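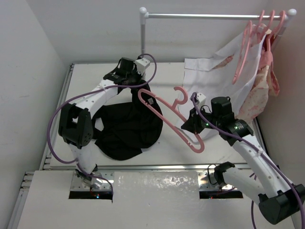 Are we teaching them robotics, or teaching them to wait?

June 2020

I judged the Lornville schools robot challenge last September, and I have been putting off writing this ever since. People whose opinion I respect think it was the best year yet. I came home from it grumpy, and a few months of thinking have not cured me.

The task was laundry. Each team had to get two robot arms to put a garment on a hanger and hang it on a rail. I can see why the organisers liked it. Everyone has done the job, everyone knows what a good result looks like, and there is no need to explain the rules to somebody's gran. It is also very hard. A shirt has no fixed shape. Drop it twice and you have two different problems. A child of six can find the neck hole by feel, and a pair of arms costing more than my car will poke at the collar for a minute and then hang up a sleeve.

So far, so good. I like hard problems in schools. My complaint is with what the students spent their time doing.

Thirteen teams entered. Almost all of them used the same method, because it was the method in the pack. You steer the arms by hand through the whole job, the computer records it, you do it again, and when you have enough recordings you train a model and hope. The pack suggested 100 recordings as a starting point. The team from Mullov did 122 and were very proud of the number. I asked them what the last 22 had added. They didn't know. They had done them because the first lot hadn't worked.

I don't blame them for that. They were polite, hard-working and plainly worn out. But I do wonder what we think they learned. Steering a pair of arms with a hanger in one gripper is a skill, certainly, in the way that working the crane at a funfair is a skill. You get better at it. You learn to come in low and not to snag the cloth. By the end a couple of the Mullov students were lovely to watch. The thing that was supposed to learn from them sat on a computer where they couldn't see into it, and when it failed they had one move open to them, and that was to make more recordings.

Compare that with the old line-following buggies, which everyone now laughs at. They were dull little things. If yours ran off the tape, though, you could find out why before lunch. The sensor was too high, or you had got left and right the wrong way round in the code. You fixed it and it went. There was a straight path between the mistake and the cure, and walking up and down that path is most of what engineering is.

The answer I always get is that the real world has moved on and the buggies haven't. Fair enough. I have no wish to send seventeen-year-olds off to college thinking robots run on black tape. The second answer is that gathering good data is itself the lesson. I would believe that more readily if anybody had been marked on it. The score sheet had points for a garment on the rail, points for speed, and a small box at the bottom for teamwork. It had nothing for a team that could say why its model went for the wrong end of the hanger.

One team did try. The Skekero group threw away half their recordings, kept the ones that began with the cloth lying in the same sort of heap, and wrote down what changed. Their robot hung up one shirt all afternoon. They came near the bottom. Theirs was the only notebook I asked to borrow.

The Chávez trophy, I should say, went to a team whose arms worked smoothly from start to finish, and I voted for them, since the score sheet gave me no choice. When I asked what would happen with a heavier garment, a coat perhaps, they looked at their teacher.

I have been asked to judge again whenever the next one is held. I have said yes on condition that the score sheet changes. I want a third of the marks for a written account of a failure, with a guess at the cause and a test of the guess. I want a limit on recordings too, low enough to hurt, so that teams have to choose which ones to make. The organisers have said they will think about the first and that the second would be unpopular with parents. I expect it would.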